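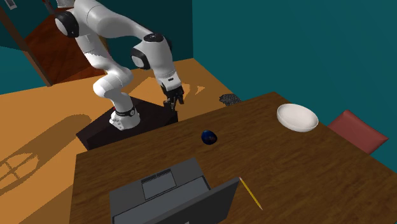 The large wooden table in the Dendale reading room.

Stamville Tool and Table Library: Frequently Asked Questions

Last updated 1 February 2019

Who can join?
Anyone 18 or older who lives in Stamville, Dendale or Lill. Bring a photo ID and one piece of mail with your current address. If you have just moved and have no mail yet, a signed lease will do.

What does it cost?
A household membership is $3 a month, paid a year at a time. It covers everyone at the same address, but each adult who wants to check things out has to sign the borrower form in person.

What can I borrow?
The catalog has 1,007 items in it. Most are hand tools, power tools, ladders and garden equipment. We also lend folding tables, canning pots, carpet cleaners, sewing machines and a cider press. The cider press has a waiting list every fall, so put your name down early.

We do not lend chainsaws, nail guns or anything that runs on propane.

How long can I keep an item?
One week for power tools, carpet cleaners and sewing machines. Two weeks for everything else. You can renew once online if no other member has a hold on the item. Ladders over 20 feet cannot be renewed.

How many items can I have out at once?
Five. A drill and its bit set count as one item, and so does a socket set. Clamps are counted by the pair.

Can I reserve something ahead of time?
Yes. Log in, find the item and pick a start date up to 60 days out. We hold it at the desk until closing on that day. After that it goes back on the shelf or to the next person on the list.

What happens if I bring something back late?
The fine is $1 per day per item, up to the replacement cost. Your account is locked once you owe $10 or more, and it opens again as soon as the balance is paid. Fines can be paid at the desk in cash or by card. The website takes cards only.

What if a tool breaks while I have it?
Tell us when you return it. Normal wear is our problem — blades get dull and cords wear out. If the tool was lost, left in the rain or used for something it was not made for, we will charge you for the repair or for a used replacement. Please do not try to fix it yourself, even if you know how.

Do I need to clean things before I return them?
Yes. Wipe down tools, empty dust bags and knock the soil off shovels and rakes. There is a $5 cleaning charge for items that come back dirty. Carpet cleaner tanks have to be emptied and rinsed.

Can I use a laptop in the reading room?
Yes. The Wi-Fi password is posted at the desk. Repair manuals and plan books are for use in the room only, but you may photograph pages for your own projects. Food stays outside. Drinks with lids are fine. 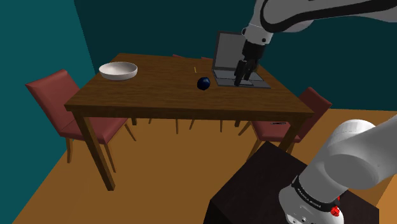 Where are you located?
We have 3 branches. Stamville is the main one and has the full workshop. Dendale has the reading room and most of the household items. Lill is a pickup and return window only, so order online first and wait for the email saying your items are ready.

Can I return an item to a different branch?
Small items, yes. Ladders, tables, the cider press and anything with wheels must go back to the branch they came from.

Do you offer classes?
Basic drill safety, tile cutting and bike repair are taught at Stamville through the winter. Classes are free for members and $15 for everyone else. The schedule for the next season comes out in June. Sign up on the website or at the desk.

Do you take donated tools?
We take working hand tools at any time and power tools by appointment. We cannot take gas cans, paint, mattresses or anything missing its guard. Ask for a receipt when you drop off if you need one for your taxes.

What is Fekis?
Fekis is the online system we use for the catalog and for reservations. Your login is your member number, and your first password is your zip code. Change it the first time you sign in. If you are locked out, call the desk and we can reset it over the phone.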